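Chapter 9
Faults at the Point of Grasp

Learning aims

By the end of this chapter the reader should be able to distinguish a fault in the gripper from a fault in the signal that reports its state; describe the dangers that arise when two arms share one table; and set out the steps of a safe stop and a safe restart.

9.1 Introduction

Most faults in small robot arms do not begin with a broken part. They begin with a disagreement between what the controller holds to be true and what is true at the fingertips. A controller that believes a gripper to be closed will proceed to the next movement, whether or not anything has been taken hold of. Where one arm works alone, the usual result is a missed or dropped object. Where two arms share a work area, the result may be a collision, and the person who reaches in to put matters right may be injured.

The case followed in this chapter is drawn from the Fererholm teaching laboratory, where pairs of arms were set to sort fruit and vegetable models over a series of 1156 trials. The record was kept by Chiamaka Obi and later reviewed by Wen-hsiung Tu. In 67 of the trials the controller reported a completed grasp when the gripper was empty. In two of these, the arms touched.
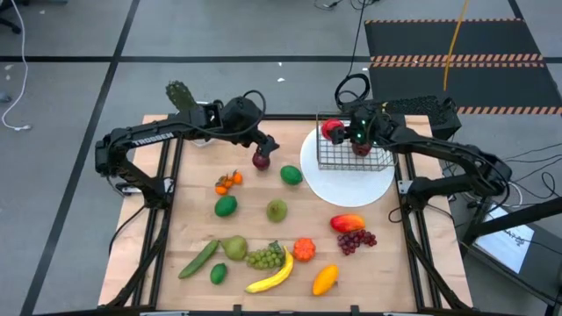 Figure 9.1 Two arms at work over a shared table. The gripper of the right arm is open at a red fruit in the corner of the wire basket.

The layout in Figure 9.1 raises several points to which later sections return. Each arm is mounted at its own side of the table and reaches inward, so that neither can be studied without regard to the other. Objects of different shapes and sizes lie close together, and a grip suited to one may fail on its neighbour. A wire basket adds a further difficulty, as its sides limit the directions from which a gripper may approach. Cables, too, require attention: a loop that hangs clear in one position of the arm may be drawn tight in another.

The first review at Fererholm placed the blame on worn fingertips, and these were replaced. The false reports continued. A second review, led by Halima Omoregie, found that the closing signal was sent after a fixed delay and took no account of the position of the fingers. Section 9.2 examines this fault in detail. Section 9.3 considers the two contacts between the arms, and Section 9.4 deals with the duties of the operator, including the rule that power to both arms must be removed before any hand enters the work area.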